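## 4. Recording two-handed cloth episodes

This section applies to the Jirnumham folding study and covers recording with the paired hand-held grippers. Calibration is described in Section 3 and must be complete before an operator begins. Questions about the procedure should be sent to Neelam Prajapati; questions about the hardware should be sent to Tarek Haddad.

### 4.1 Before the first episode

1. Charge both grippers and confirm that each has at least 17 GB of free storage.
2. Wipe both lenses with the dry cloth supplied in the Plotik case.
3. Enter the operator code and the item code in the log. Do not enter the operator's name.
4. Open and close each gripper fully, three times, at the start of the recording. The alignment software uses these movements to match the two video streams.

**Note:** Episodes recorded without the opening movements cannot be aligned later and will be rejected at intake.

### 4.2 Taking hold of the item

5. Approach the item slowly and stop before the fingers touch it.
6. Close the fingers on a single edge, corner, or hem.
7. Hold still for a count of two before lifting or pulling.

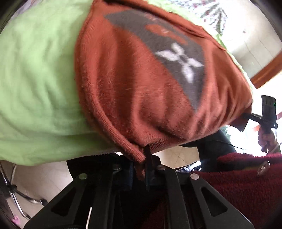 The grasp label is assigned from the moment of closure, and reviewers need to be able to tell which part of the item is held. Thick knits are the most difficult class in this respect, as the material bunches and hides its own edges. A grasp at a narrow end, such as the pinched lower tip of the orange knit between the jaws, should be labeled "point." A grasp along the ribbed hem should be labeled "edge." If the reviewer cannot decide, the label is "unclear," and the episode is kept.

**Caution:** Keep cables clear of the fingers. If a cable is caught, release the grip and stop recording before freeing it.

### 4.3 Moving and spreading

8. Move both hands at a steady pace. Pause briefly at each change of direction.
9. Keep the item on the work surface unless the task card calls for a lift.
10. If the item slips, continue. Slips are part of the data and must not be edited out.

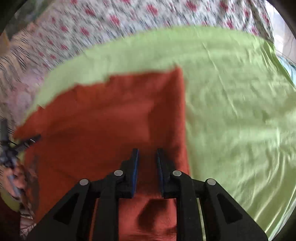

Hand roles are recorded separately for each episode, and the roles may change from one episode to the next. The analysis by Elisa Messina treats each camera as its own viewpoint, so the other hand need not be in full view. It is enough that the second gripper can be found at the margin, as it can at the far left beside the red-orange cloth. Blur on the second gripper or on the cloth outline is acceptable, provided that the fingers of the recording gripper remain sharp.

### 4.4 Episode limits and results to date

An episode must contain no fewer than 100 and no more than 600 frames after trimming. Longer recordings should be divided at a pause. In the March trial, policies trained on 200 episodes with marked pauses placed the second grasp more reliably than policies trained on the same number without them. The effect was weaker for knits, and Napaporn Chaimongkol is reviewing those labels.

### 4.5 Closing the session

11. Stop both recordings and wait for the transfer light to go out.
12. Copy the files to the Pekance drive and compare the file counts with the log.
13. Return both grippers to the case with the fingers open.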